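FOR IMMEDIATE RELEASE

Merna Sky Watchers Save Their Hilltop, and You're All Invited Up in May

MERNA -- I've been told a press release is supposed to sound like it was written by a lawyer, but I'm the one who got handed the keyboard, so you're getting me. The news is good! The Merna Sky Watchers have signed a lease on the old Dunne pasture, the one at the top of the hill road, and we're going to keep looking up from it for another 20 years.

If you grew up near here you know the place. There's a gate that sticks and a water trough, and then there's nothing between you and the whole Milky Way. My dad took me up there when I was a kid to see a comet (he'd heard about it on the radio and got me out of bed in my pajamas) and I've been going back ever since. I've seen meteor showers up there that made grown people yell. I've also sat up there for six hours under solid cloud eating cold beans, and I'd do that again too.

Last fall the Dunne family let us know the land might have to be sold. They were nice about it, and they gave us first word before it went to anybody else, but a hill is a hill and property taxes don't care about Saturn. We had until spring to come up with a plan. I won't pretend I slept much.

So we passed the hat. We did a chili supper, a used book sale and a raffle for a pair of binoculars, and then we did another chili supper since the first one ran out so fast. When it was all added up we had $3,686, from 152 separate people, and a few of those gifts were a handful of quarters in a sandwich bag. That covered the first payment on the lease and left us enough to fix the gate. (It will still stick a little. I asked for that.)
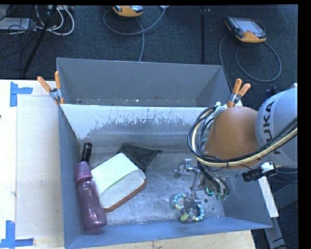
By Chinyere Chukwu
For the Merna Sky Watchers

Now for the part I'm really excited about. With the land settled, we can finally put up a real building. It won't be a dome, so don't picture a dome! It's a shed with a roof that rolls off on rails, and when the roof is back you're standing outside with walls up to your shoulders to keep the wind off. The telescope stays put on its own concrete post, so we don't spend the first hour of every night lugging it out of the back of my truck and leveling it with folded cardboard.

The telescope itself is one we've had for ages. It's a big plain reflector that was built in a garage before I ever joined, and we call it the Dristanero. I've asked where the name came from and gotten three different answers, none of which I can repeat to the newspaper. The mirror went off to be recoated this winter and it's back now, and the first night I pointed it at Jupiter I used a word my mother wouldn't have liked.

Asabe Aliyu is running the building side of things. She taught shop at the high school for years and she has drawn up the plans down to the last bolt. I asked her for something to put in this release and here's what I got: "Tell them to bring gloves. Tell them if they can't swing a hammer they can hold the other end of the board." So there you go.

Kimex Lumber here in town is giving us the framing at cost, and they've offered to haul it up the hill for us as well. Thank you, thank you. I've driven that road with a loaded truck and I know what you're in for.

We get asked a lot why a little town should bother with any of this when you can look at better pictures of Saturn on your phone. I've got a phone. I like those pictures fine. But I've stood next to a kid when the rings came into focus, and that kid looked around the side of the tube to check if somebody had stuck a picture on the end. Then he looked again, and then he wouldn't give up his turn. I don't know what he'll do with his life, but he knows now that it's really out there, and he saw it from a cow pasture.

The first open night is in May, and we'll start at 8:30 p.m. so the little ones get a look at the Moon before bedtime. The shed won't be done, but the telescope will be out. There's room for 66 cars in the lower field if everybody parks straight. It's free, and you don't have to know a single thing about the sky to come.

A few requests, please. Turn off your headlights once you're through the gate and use your parking lights. If you bring a flashlight, put some red plastic over it (we'll have extra and rubber bands too). Dogs are welcome on a leash. Wear more than you think you'll need, even if it was warm all day, because that hill has its own ideas about spring.

If the clouds roll in we'll go ahead anyway with cocoa, and I'll tell the comet story, and we'll try it over again the next month.

To sign up for a building shift or ask about the open night, leave a note for Chinyere Chukwu or Asabe Aliyu at the front counter of the Merna library. Reporters are welcome to come up the hill any clear evening. Park in the lower field and holler.

###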